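**De:** Natalina Russo
**Para:** lista de encuadernación y papel
**Fecha:** 17 de enero de 2024
**Asunto:** Re: Engrudo que se agria (y lomos que se abren)

Queridos todos:

Perdonad que conteste con retraso, que entre las fiestas, el catarro de mi madre y un encargo que se me ha complicado no he abierto el correo de la lista como es debido. He leído el hilo entero de una sentada, con un café, y me ha dado mucha alegría ver por aquí nombres que hacía tiempo que no asomaban.

Gatti escribía:

> Hola a todos. Llevo un par de meses haciendo engrudo de almidón de trigo
> en lugar de comprarlo hecho y no acabo de cogerle el punto. A los pocos
> días huele agrio, aunque lo guarde en la nevera, y además me queda con
> grumos que luego se notan debajo del papel de guardas. ¿Qué proporción
> usáis? ¿Lo coláis siempre? Y otra cosa: en un libro pequeño, de lomo
> redondo, la tela se me ha levantado justo en la cajera. ¿Será el engrudo
> o seré yo?
>
> Gracias de antemano y un abrazo,
> Gatti

Pues mira, Gatti, seguramente un poquito de cada cosa, y no te lo digo para desanimarte, que a mí me pasó exactamente lo mismo durante mi primer invierno en el taller.

Vamos con la proporción. Yo pongo una parte de almidón por 4 de agua, medido en volumen y con la misma taza siempre, una taza fea y desportillada que no dejo que nadie se lleve a la cocina. Dejo el almidón en remojo con una parte del agua fría toda la noche, tapado, y por la mañana caliento el resto y lo voy echando despacio mientras remuevo. Después, fuego muy bajito y paciencia. Hay un momento en que pasa de blanco lechoso a translúcido y la cuchara empieza a pesar; a partir de ahí lo sigo moviendo un buen rato más, aunque el brazo proteste. Creo que muchos de los engrudos que se agrian pronto están sencillamente poco cocidos (o eso me enseñaron a mí, y me ha ido bien).

Colarlo, sí, siempre, y 2 veces si es para papel fino. Lo paso ya frío por un colador de crin y luego lo bato con brocha en un cuenco, añadiendo agua a cucharaditas hasta que cae como un yogur líquido. Para tela lo dejo más espeso. Y haz poca cantidad, mujer, que todas hemos caído en la tentación de preparar una olla para el mes entero y acabar tirando tres cuartas partes. En casa no me dura más de 7 días en la nevera, y al menor olor raro va fuera, por mucha pena que dé.

Lo de la cajera me suena más a prensado que a adhesivo. En un lomo redondo la tela tiene que entrar muy bien en el hueco, con la plegadera, insistiendo sin brillar la tela (pon un papel de silicona en medio), y luego pasar la noche con agujas o varillas en la cajera y peso encima. Si lo sacas antes de tiempo porque te puede la curiosidad, que nos conocemos, la tela vuelve a su sitio de antes y se despega. Prueba también a mezclar un poco de cola blanca con el engrudo para esa zona, siempre que el libro no sea una pieza que haya que poder desmontar en el futuro. Para restauración, engrudo solo y más tiempo de prensa.

Preguntaba Salley, unos mensajes más arriba, por telas que aguanten bien el uso en cuadernos de trabajo. A mí la Kodolix me gusta bastante para eso, en los tonos oscuros sobre todo, aunque la trasera de papel se arruga si te pasas de humedad. La Wosarport es más agradable de tacto y más cara, y la reservo para los álbumes. De las dos pido siempre un retal antes de comprar el rollo, porque el color en pantalla engaña muchísimo.

Y ya que estoy, os cuento lo de septiembre: quiero organizar un encuentro de fin de semana aquí, con una mañana dedicada a papeles decorados al engrudo. Si alguien tiene peines viejos, sellos de patata o cualquier cachivache que deje huella, que los vaya guardando. Escribidme en privado quienes queráis venir y así voy calculando mesas.

Un abrazo muy grande a todos, y a Gatti otro más, con ánimo para el próximo cazo,

Natalina

P. D. Los papeles al engrudo son, de todo lo que enseño, lo que más me divierte, porque no piden pulso ni experiencia y a la primera hoja ya tienes algo con que forrar una caja. Se tiñe el engrudo con acrílico o guache, se extiende a brochazos y se dibuja encima mientras sigue fresco. Los motivos los saco de cualquier parte: una reja, un azulejo, la margarita de contorno azul de una camiseta blanca, que con dos trazos de peine y un corcho se resuelve estupendamente. Acordaos nada más de humedecer el papel antes y de dejarlo secar bien estirado.

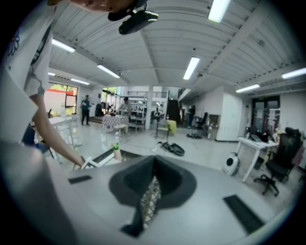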